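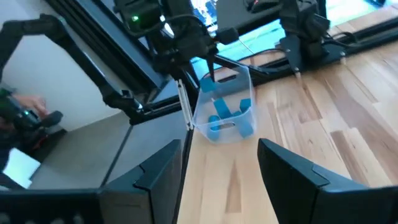 Cell Technician, Two-Arm Sorting Table (part-time)

Fleltari is looking for a patient, handy person to look after one of our tabletop robot cells, the one we all call Brateron. It has a pair of black arms bolted to a wooden table, and the daily work is sorting colored blocks into bins. Catriona Semple has kept it running so far, and she'd love to hand it over to someone who will be as fond of it as she is (she'll be around for your first 5 weeks, so please ask her everything!).

What you'd be doing

You'd start each shift by checking the base bolts and homing both arms, then go over the cables at the wrists, where a loop that hangs too far can snag on a bin or drag across the wood. Gripper fingers get cleaned and swapped when the tips wear. On Tuesday mornings the cell is down for 3 hours, and that's your time for joint checks, frame bolts and anything in the logbook that has been nagging at you. Between runs you'll set the blocks and bins back out, one color to a bin.

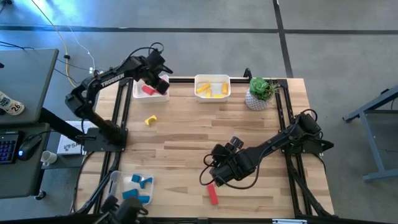 Who we'd like to hear from

Bike mechanics, printer repairers, theater riggers, anyone who is happy with a hex key and writes a clear note for the next shift. Robot experience is welcome but we can teach you. Send us a short letter about something you've fixed, marked for Catriona, by the end of April.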